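Qui sommes-nous

La maison Vidmar se trouve à Jurville, dans l'ancienne école des garçons, à côté du pont. Nous faisons des confitures, des gelées et des sirops avec les fruits de la vallée, et nous donnons aussi des cours à ceux qui veulent apprendre ce métier.

Je m'appelle Mirjana Vidmar. Je suis arrivée en France avec deux valises et le cahier de recettes de ma grand-mère, écrit au crayon et très difficile à lire. La première année j'ai cuit les prunes dans ma propre cuisine, le soir, et je les ai vendues au marché du dimanche. Les clients demandaient toujours la même chose : pourquoi elle est moins sucrée que les autres ? La réponse est dans le cahier – on laisse reposer les fruits une nuit avant la cuisson, et on met le sucre en deux fois.

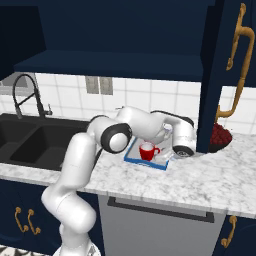 Un petit verre transparent au-dessus du plan de travail.

Aujourd'hui nous sommes 9 personnes, dont deux apprentis. Les prunes et les coings viennent du verger Krasniqi, qui est notre premier fournisseur et reste le plus fidèle. Les cassis arrivent de Vornside, par caisses de 10 kilos, et nous les trions à la main le jour même. Nous n'achetons pas de fruits congelés. Quand la récolte est mauvaise, comme il est arrivé pour l'abricot, le produit disparaît simplement de la liste jusqu'à la saison suivante.

Nous produisons environ 3000 pots par saison. C'est peu pour une entreprise, mais chaque cuisson est faite en petite bassine et la personne qui a cuit signe l'étiquette. Si vous avez aimé un pot, vous pouvez donc nous écrire avec le prénom, cela fait toujours plaisir à l'atelier.

Les cours ont commencé par hasard, quand l'épicerie Fendetti nous a demandé une démonstration pour ses clients. Il y avait tellement de questions que nous sommes restés jusqu'à la fermeture. Maintenant le cours de base dure une journée et commence en avril, avec la rhubarbe. On y apprend à choisir les fruits, à reconnaître le point de gélification et à stériliser correctement les pots. Il n'est pas nécessaire d'avoir de l'expérience – il faut seulement un tablier et des chaussures fermées.
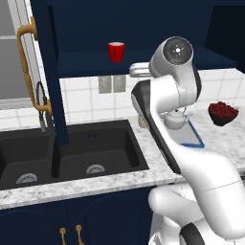 Le Cahier de la maison est notre petit journal. Il contient deux recettes, les dates des cours et des nouvelles du verger. On peut le prendre gratuitement à la boutique ou le recevoir par la poste contre un timbre.

La boutique est ouverte l'après-midi, sauf le dimanche, où vous nous trouvez au marché, sous la halle. Pour les commandes de mariage ou de fête, merci de nous prévenir un mois avant. Nous reprenons les pots vides avec leur couvercle.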